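Can a Machine Do the Chores Yet? Kitchen and Workshop Notes

I get more mail on this one subject than on drains, drill bits and burnt pans put together. Readers want to know whether they should hold off on a new dishwasher, or stop teaching the kids to fold towels, because surely some clever machine will be along by September to take care of it all. I've been following the matter as closely as a person can who also has a garage to sweep, and I'll tell you where I think things stand, chore by chore, with a few tips along the way for the hands you already have.

Start with what's settled. Floors are done, or nearly. A little round vacuum will keep an open room decent if you pick up the cords and socks first, and I'd set it going at nine in the morning so you're awake to rescue it from under the couch. Ours is a Rindier, bought secondhand, and after 25 runs I learned to lift the fringe of the hall rug and tuck it under with two strips of carpet tape. That tape did more for my floors than any of the settings.

Kitchens are another story, and warming up a snack is a fine place to see why.
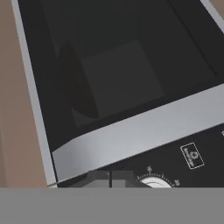
Reheating sounds like the easiest job in the house, and for you and me it is, so we forget how many small jobs are folded up inside it. You have to find the handle or the button, get the door open without walking into it, put the dish in level, shut the door, and choose a time. Then there's the matter of controls, which no two makers seem to lay out alike. A round white dial with fine tick marks, sitting on a black panel, is friendly enough to a person who can give it a twist and then nudge it back a hair. For a machine, a smooth knob is a slippery customer. It has to come at it straight, grip it without shoving the oven backward, and know when to quit turning. Glossy black doors are a nuisance too, as shiny surfaces can fool a camera (they fool my cat, come to that).

While we're on dials, a tip that helps everybody: put a small dot of bright nail polish at the setting you use most. My mother's eyes aren't what they were, and she finds her dot every time. Wipe the panel with a barely damp cloth and a drop of dish soap, and keep the wet away from the gap behind the knob.

Opening doors is where I've seen the most progress. A bar handle on a cabinet is a good honest shape that fingers of any kind can get around, and if you are redoing a kitchen for someone with sore hands I'd choose bars over little round pulls any day. I put Castwood bar handles on my own lower cabinets, 40 dollars for the lot, and my knuckles have thanked me ever since. Check the screws twice a year, and if one keeps working loose, a toothpick and a dab of wood glue in the hole will hold it.

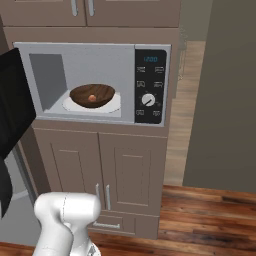

Is it worth saving up for a kitchen robot now?

I'd wait. The ones I've read about can do a single task nicely in a kitchen they know, then get muddled when the bowl is a different size or the door swings the other way. Put the money toward a dishwasher with a good bottom rack.

Out in the workshop the picture is brighter, mostly for jobs that repeat. Palacios is a small cabinet shop a few miles from us, and they have an arm that lifts drawer fronts off a stack and lays them on the sander. It got through 1,581 of them last month, and the folks there are very fond of it. But a person still sets the stack square, swaps the sanding belts, and picks out the boards with a bad knot, and when the pile has slid even a little the whole business stops and waits for help.

That's a lesson you can borrow at home without buying anything. Machines do best when things are always in the same spot, and so do tired people at six in the evening. Give the mugs one shelf. Hang the tape measure on one nail. I have a Harus pegboard over my bench with the outline of each tool drawn in marker, and I've quit losing pliers.

Laundry, I'm sorry to say, is still yours. Folding machines exist, and one I priced came to 2,000 dollars and wanted each shirt clipped in by hand, at which point you've done half the folding anyway! Fold warm, straight from the dryer, on top of the machine if it's the right height, and do the towels last.

Next month I'll get to the gutters, which several of you have asked about.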